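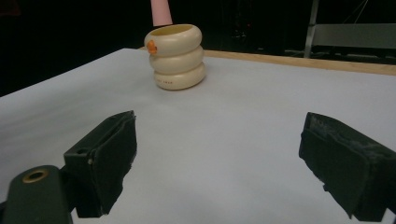
SHORT FICTION

The Starnon Prospectus

The letter from Hotetti came in October, in an envelope so thick and creamy that my wife thought somebody was getting married. It was addressed to the Head Teacher, and as I had been the Head Teacher for only a few weeks I opened it standing up in the corridor, with my coat on, feeling rather flattered.

They wanted to buy our roof. They didn't mean to take it away, you understand — the children would still be dry underneath it — but they would own it, and the walls, and the field as far as the brook, and we would rent the whole lot back from them at a price so gentle that I read the sentence three times. In return there would be money at once. There would be a new library, and the boiler would be replaced, and we should never again have to choose between the music lessons and the minibus.

Starnon was a small school, with 141 children on the roll, and it had been poor for as long as anyone could remember. You get used to it. You learn which radiators to stand beside, and you become very good at mending the spines of books. So when a young man from Hotetti came down on the train and spread his papers across my desk, I gave him the good biscuits and listened to every word.

He was a pleasant young man. He explained that our rent, together with the rents of 80 other schools, would be gathered up into a sort of parcel, and the parcel would be sold to a firm called Romaniuk, who would cut it into slices. The slices would be marked by a second firm, Fukus, according to how safe they were.

"And are we safe?" I asked.

"Oh, very," he said. "Schools don't close."

I thought of the one up the valley, where I had taught my first class and which was now a place selling garden furniture, but he was reaching for another biscuit and it seemed unkind to mention it.

"Who pays Fukus?" I said instead.

"Romaniuk does."

"And if we should fall behind with the rent?"

He turned over a good many pages, more than he had turned for anything else, and at last he put his finger on a paragraph. It was on page 101. I had to fetch my other glasses. The rent, which began so gently, would rise each year by an amount to be worked out later, and if the number of pupils dropped it would rise a little faster, to keep the slices safe.

Outside, the infants were coming in from the field, making the noise that infants make, and one of them had lost a shoe and was being very brave about it. I watched her hop all the way to the door. The young man watched too, and for a moment I believe he forgot what he had come for, because he laughed out loud and said he'd gone to a school just like this one.

"Is it still there?" I asked.

He said he didn't know. He had never thought to look.

I told him I should need to talk it over with the governors, and I walked him to the station myself, as it was nearly four o'clock and the lane gets dark early. We talked about football, mostly. When I got back the boiler had gone out again, so I took off my jacket and went down to see to it.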